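Home Projects Reports Archive Contact

Washing Habits and Color Loss in Cotton Clothes
Student project report, Pritham College, Textile and Household Studies

3. Method

We wanted to know why students in the Gullomden residence throw away colored clothes so early. In August we gave a paper questionnaire to 190 residents and asked how often they wash, at which temperature, and what they do with a garment when the color is gone. We also did a small washing test with cotton pieces from the Jasten shop. Each piece was washed 30 times with the same powder, one group in cold water and one group in warm water.
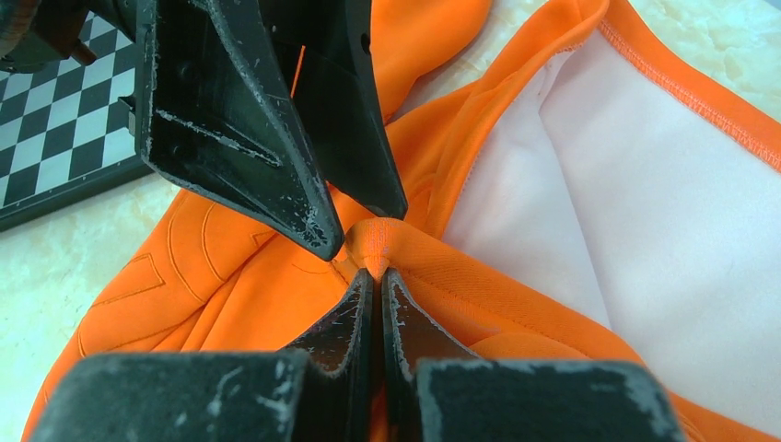 Figure 2. Orange garment on the tabletop.

4. Results

The warm group lost more color than the cold group, and we could see the difference already in the first week. The orange and red pieces changed the most. The blue pieces changed less than we expected, and we don't have a good explanation for it.

In the questionnaire, most of the residents answered that they always use the warm program. Many of them did not know that the machines in the residence have a cold one, as the label on the button is very small. The laundry room counter showed 3,609 washes for the year.

5. Limits of the work

We compared the colors only by eye, under the window of the Sarmiento building. A measuring instrument would give a more exact result. Also, we tested only one powder.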